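Contra el cajón de sastre

En casi todas las casas hay un cajón que nadie abre con gusto. Guarda pilas, gomas, cables de aparatos que ya se tiraron, unas tijeras, un destornillador pequeño y las instrucciones de una cafetera. Cuando el cajón se llena se abre otro, y después una caja de zapatos. Llevo años oyendo que el problema se resuelve con disciplina, tirando cosas una vez al año y guardando el resto mejor. Yo creo que el problema es el cajón.

Mi postura es sencilla. Las cosas pequeñas que se usan a menudo deben estar a la vista, encima de la mesa o muy cerca de ella, en recipientes abiertos. Sin tapa, sin etiqueta y sin un segundo recipiente dentro del primero. Lo demás puede ir donde quepa.

Sé que va contra la costumbre. La superficie despejada se ha convertido en una señal de buena educación, casi de higiene. En febrero cambié los muebles del cuarto donde trabajo y el vendedor de Tanerell, un hombre amable, me enseñó tres escritorios seguidos en los que todo se escondía: cajones con freno, compartimentos bajo el tablero, una tapa abatible para los cables. Le pregunté dónde se dejaban las tijeras. Me señaló un cajón. Le pregunté dónde se dejaban mientras uno las estaba usando y me señaló el mismo cajón.

Compré una mesa sin cajones.

La objeción más seria me la hizo Irena Sobczak, con quien compartí taller durante 2 años. Según ella, lo que está a la vista acaba por no verse. Uno deja un bote con lápices junto a la lámpara y al mes el bote forma parte de la pared, con lápices o sin ellos. Tiene razón en parte. Pasa con los botes que nadie toca, y un bote que nadie toca no debería estar en la mesa. Si algo lleva una temporada sin moverse, la mesa ya ha contestado. El cajón, en cambio, no contesta nunca: allí lo usado y lo olvidado tienen el mismo aspecto.

La otra objeción es el polvo. Existe y hay que limpiarlo. Una cesta se levanta con una mano y se pasa el paño por debajo, cosa que no puede decirse de una cajonera.

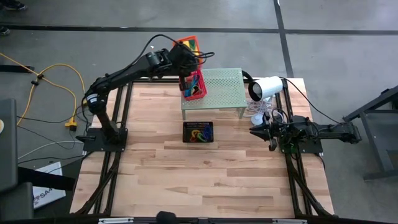
Una cesta de plástico rojo y una bandeja negra baja hacen mejor trabajo que un organizador de ocho compartimentos. Los mangos van en la cesta, que es más honda, y se cogen por arriba. Lo que se enreda va en la bandeja, extendido, donde se distingue el verde del amarillo sin meter los dedos hasta el fondo. Seguirá enredado, pero por lo menos se sabe qué hay. Y si la cesta se sube a una balda baja con patas, de esas de chapa o de rejilla que se venden para la cocina, queda a otra altura y deja de competir por el sitio con lo demás.

El color también ayuda, y aquí discrepo de quienes lo compran todo en blanco o en gris para que la habitación descanse. Los recipientes iguales obligan a leer etiquetas o a recordar posiciones. En la cocina de Irfan Soomro, vecino mío, hay 10 tarros idénticos de la marca Posel, todos opacos, y cada vez que cocina destapa cuatro antes de dar con el comino. Él dice que son bonitos. Lo son.

Tampoco defiendo el desorden. Una mesa cubierta de papeles, tazas y cargadores es tan inútil como un cajón lleno, y además incómoda. Defiendo que haya pocos recipientes, distintos entre sí, bajos por delante y altos por detrás, con un trozo de tablero libre para trabajar. La lámpara a un lado, con su cable hacia fuera. Esto último parece una manía hasta que uno arrastra la lámpara entera al tirar de una carpeta.

Queda la cuestión del dinero, que en estos artículos suele omitirse. El sistema modular que Tuncer anuncia para despachos domésticos me salía, con las divisiones interiores, por unos 4.000 euros. Dos cestas, una bandeja y una balda baja cuestan lo que una cena modesta, y a menudo ya están en casa, en el lavadero o debajo del fregadero, guardando bolsas vacías.

No pido que se tiren los cajones. Sirven para los manteles, los documentos, la ropa, las velas de cumpleaños y todo lo que se busca pocas veces y sabiendo lo que se busca. Las tijeras no están en esa lista – tampoco la cinta adhesiva ni las gomas. Yo empezaría por ahí: sacar las tijeras, dejarlas con el mango hacia arriba en algo abierto y ver cuántas veces se cogen en una semana. En mi casa aún queda un cajón de los malos, el del mueble de la entrada, y sigo sin encontrar en él la llave del buzón.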